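# bin-cell-budget

Shopping list and budget notes for the second bin-picking cell. Working doc, numbers change. Ask Torben Ruppert before ordering anything over 375 on your own card. 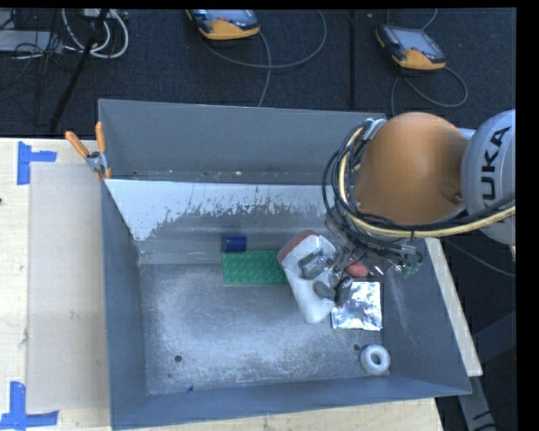 Scope is one more cell, same job as the first: mixed small items, open bin, arm comes in from the side. Plan is to order in May so the bits with long waits are here before the summer gap. If May slips we lose the slot at Drivmont and go to the back of the queue.

## What's in the repo

- `quotes/` – PDFs as they came in, don't rename
- `budget.csv` – one line per item, prices without VAT
- `spares.csv` – things that wear out or go missing
- `layout/` – table and floor plan, rough

## Status

| Item | Supplier | State | Price (£) |
|---|---|---|---|
| Gripper, metal fingers | Gulivik | quote in, good till end of month | 2798 |
| Spare finger set | Gulivik | asked | tbc |
| Bin, grey, sloped walls | Batari | quote in | 76 |
| Cable sleeve + ties | Batari | ordered | 35 |
| Table, wooden top | Dubey | waiting | tbc |
| Rim clamps | any | buy local | 375 max for all small stuff |
| Arm + controller | Drivmont | separate budget, see below | – |

## Arm

Staying with KUKA for cell two. Looked at cheaper ones, but then it's two sets of training, two lots of spares and two pendants that work differently. Not worth it at our size. Drivmont do the install and the first service. Their quote leaves out delivery to our floor, I have asked twice.

Arm money comes out of the equipment pot. Everything else in this repo is running costs. Please don't mix them, last time it took ages to unpick.

## Things we forgot last time

- Cable. Always more than you think. Pendant leads need to reach from the floor to wherever people stand, with slack.
- Somewhere to put the pendants. A hook or a shelf, cheap, put it in the small stuff line.
- Bin wear. Grippers scrape, walls get marked, dust builds up on the bottom. Budget for two bins not one. (Batari price above is for one!)
- Clamps for the rim. Bin must not walk about on the table.
- Blue tape for marking positions on the tabletop. Goes quicker than you'd beleive.
- Test items. Foil, plastic tubs, building baseplates and blocks, small rings. Pound shop is fine, keep the reciepts.

## Open questions

1. Gulivik want the full amount up front. Torben says half. Who rings them?
2. Does the Dubey table come with levelling feet? Drawing doesn't say.
3. Carpet or hard floor under cell two? Affects cable covers and maybe the base plate. Hard floor costs more but easier to sweep.
4. Service contract: one year or three. Three is cheaper per year but ties up money now.
5. Do we need a second camera mount or can the old drawing be reused.

## Rules for editing

- One commit per supplier change, put supplier name in the message
- New quote = new line, mark the old one `dead`, don't delete
- Prices in pounds. If the quote is in euros write the rate you used in the notes column
- Guess prices get a `g` after the number. Some 35 lines still have one, need chasing
- No phone numbers in the CSV

## Not in here

Software licences, wages, training days. Training is booked through the office, email them.

## To do

- [x] Gulivik gripper quote
- [x] Batari bin quote
- [ ] second bin added to budget.csv
- [ ] Dubey, chase again
- [ ] Drivmont delivery cost in writing
- [ ] measure doorway for the controller crate
- [ ] floor plan with room to walk behind the table

Next update Sunday evening, will push whatever I have by then. If you've got a quote sitting in your inbox, send it before that.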